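Around Town | Makers & Hobbies
2 min read
Search stories, places, tags... Go

Rikdale's small-parts table is back for September, and I spent a good chunk of the afternoon there when I should have been doing my grocery shopping. The Tamuno kit is the new thing this time - blue parts, white plates, one big white sheet to lay it all out on.

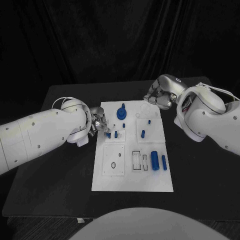
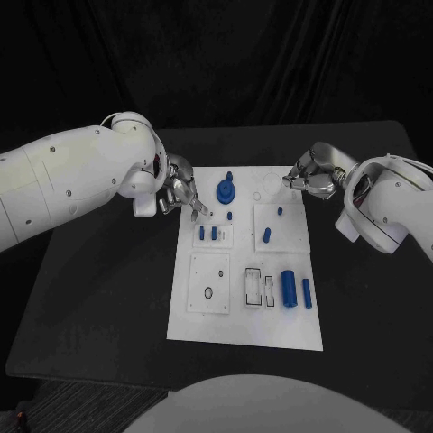
Words by the Around Town editor, Rikdale desk

I've been a sucker for this kind of thing since I was a kid with a shoebox of mismatched pegs, so you can guess how this went. The kit comes from Pisetti, the little workshop out past the rail yard, and I like how plain it is. You get pegs, you get short cylinders, you get a gear with a peg sticking up out of it (my favorite, and I will not be taking questions). Some of the pieces are clear, and those are a pain to find once you set them down on white!

The sheet does a lot of the work. Everything gets a spot on it before you start, and the small plates keep the little bits from wandering off. I tried the same idea at home with a baking tray and some saucers and it was a mess, so credit to Pisetti for getting the layout right.

There are 14 steps in the starter booklet, and I got through seven before my coffee ran out. The print is small - bring your reading glasses. The folks at the front desk told me 200 kits were made for this first batch and that a second one is planned if those go. They're being sold at Vokar, the hobby store on the corner, in the aisle with the model paint.

The table stays up through the end of the month and it's free to get in. Doors open at 10 in the morning, and parking behind the building is better than parking on the street.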